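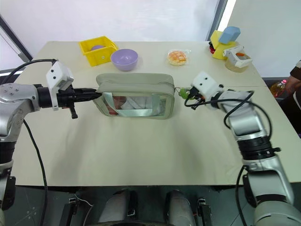 The Bag Inside the Bag

Pouches, cubes and cases promise to sort out your luggage and, while they're at it, your life. Our writer would like to see the evidence.

My mother packed for a family of four with one suitcase and a supermarket bag for the shoes. She folded things and put them in. If you wanted your toothbrush you felt around in the corner until you touched something damp. I don't remember this as a hardship, and I don't remember any of us arriving in the wrong clothes.

I mention it because I have spent a good part of the winter reading about packing organizers, which are small bags you put inside a larger bag. Half the people I know now own a set. They talk about them the way people used to talk about giving up sugar.
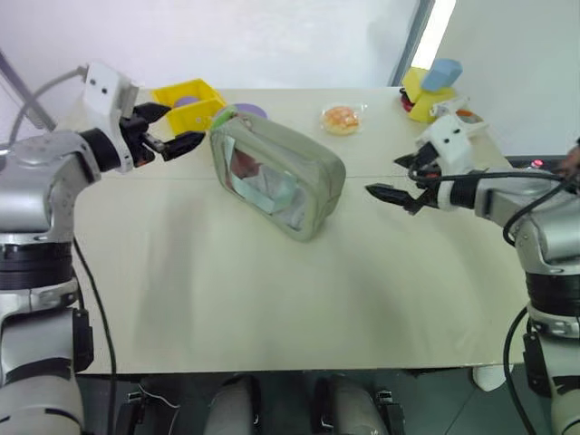

TEODOR TOKARZ

The pitch goes like this. Your suitcase is chaos. You waste time digging through it in hotel rooms, you forget your charger, you get home with dirty socks wrapped around a clean shirt. Buy a pouch for each kind of thing and the chaos stops. Junevetti, the label that keeps turning up in my feed, sells one for $40 and calls it "a calmer way to leave home." Its cheaper rival Abbasi prefers "travel, edited." Neither says how calm is measured.

The Junevetti pouch had 673 customer reviews on the evening I sat down to read them, and I read more than was good for me. What struck me was when they'd been written. A lot of them came from people who hadn't gone anywhere yet. They had filled the pouch on the bed, liked the look of it, and given it five stars. One woman wrote that she felt "so ready" for a trip she was taking in December. I hope it was a good trip. But what she had reviewed was the feeling of getting ready, and I suspect that feeling is most of what is being sold.

The reviews from people who had been somewhere and come back were more mixed. The pouches held up, mostly. The system didn't. By the third day the swimsuit was in with the medicine and the cables were in a coat pocket. Several of these reviewers blamed themselves, and a few had ordered more pouches.

Then there is the claim about space. Sellers love to say that sorting your clothes into compartments lets you fit more in. I tried it at home with my own carry-on. First I packed it the way I always do, badly. Then I took everything out and packed it again using a set of 6 cubes borrowed from my sister. The second bag did close a little more easily. It also had fewer clothes in it, as I found when I spotted a sweater on the chair behind me. I had edited my travel.

I'll admit one of the borrowed cubes squashed my shirts down nicely. So does sitting on the lid.

To be fair to the other side, I called a friend who flies out of Dronwood every other week to inspect grain elevators, and who packs more often than anyone who writes about packing. She uses a clear bag for liquids because the security line asks for one. She keeps a second bag for medicine, always packed, so she can't leave it behind. That's the whole arrangement, 2 bags, and both came free with something else. When I asked if she had ever thought about a full set, she said she already had to unpack one thing when she got to the hotel and didn't see why she'd want to unpack seven.

I think she has found the part of the idea that works. If there are things you can't afford to forget, give them a fixed home and leave them in it. People with asthma know this. So do parents of small babies, who worked it out long before there was a color range. The trouble starts when the same logic is stretched to cover underwear, which you are not going to forget, and which you can buy in any town big enough to have a gas station.

Last month I stayed one night in Kotelside for a wedding, and the hotel shop by the front desk had a whole wall of organizers. There were pouches for jewelry, for cables, for tea bags, for the cards you get from people at conferences. I asked the man at the register who bought them. He said guests did, usually on the way out.

That stayed with me on the train. Those people were going home. Whatever mess they had made of their bags, the trip was over, and the next one was months off. They were buying for some later version of themselves who would fold, sort and zip, and who would get to the airport on time.

My sister wants her cubes back by Friday. She has a work trip coming up and says she can't pack without them. She used to manage fine, and I told her so. She said she used to manage fine without a dishwasher too, and I haven't come up with an answer to that yet.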